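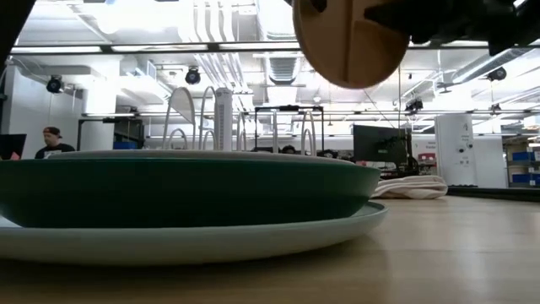 How early must the exam hall be inspected before a written recruitment test?
The hall is inspected the afternoon before the test and again 90 minutes before candidates are admitted. Both inspections use the checklist below, and both copies go in the center file.

Test Center Inspection Checklist, General Knowledge Paper
Center: Noonan Hall, Sendness
Inspected by: Macarena Paredes
Reviewed by: Ita Coughlan
Date of first inspection: 1 March 2018
Registered candidates: 400

Section A. Access and exits

A1. Main doors open outward and latch back. OK.
A2. Exit signs lit. OK, except the sign over the north stair, which flickers. Comment: replace tube before the second inspection.
A3. Center aisle clear for its full length. OK.
A4. Ramp handrail fixed at both ends. FAIL. Lower bracket is missing one bolt. Comment: reported to building office. Step-free entry moves to the east door until repaired.
A5. Assembly point marked on the candidate notice. OK. Notice still shows the November layout on its reverse side; reprint single-sided.

Section B. Seating

B1. Desks spaced as on the plan. OK in Block 1 (200 seats). Block 2 (200 seats) has two rows set too close to the wall. Comment: moved during inspection, rechecked, OK.
B2. Roll numbers fixed to the top right corner of each desk. OK.
B3. Wobbly or splintered desks removed. 6 desks taken out and replaced from the Plikgate store.
B4. Clock visible from the back row. OK. Set against the phone time signal.

Section C. Question papers and answer sheets

C1. Sealed boxes match the delivery note. OK.
C2. Strongroom lock and log. Lock OK. Log has an entry with no sign-out time. Comment (Coughlan): entry to be completed and initialed by the person who made it, not by the inspector.
C3. 400 answer sheets, plus spares in a separate packet. OK.
C4. Multiple choice scanning marks clean on sample sheets. OK.

Section D. Electrical and first aid

D1. Extension cords taped down or removed. One removed from the stage.
D2. Extinguisher tags in date. OK.
D3. First aid kit complete. Eyewash is past its date. Replace.
D4. Backup lighting tested. Not tested, key not available. Comment: Brurnach Electrical to attend before the second inspection. Item stays open.

Result: conditional pass. A4, C2, D3 and D4 open.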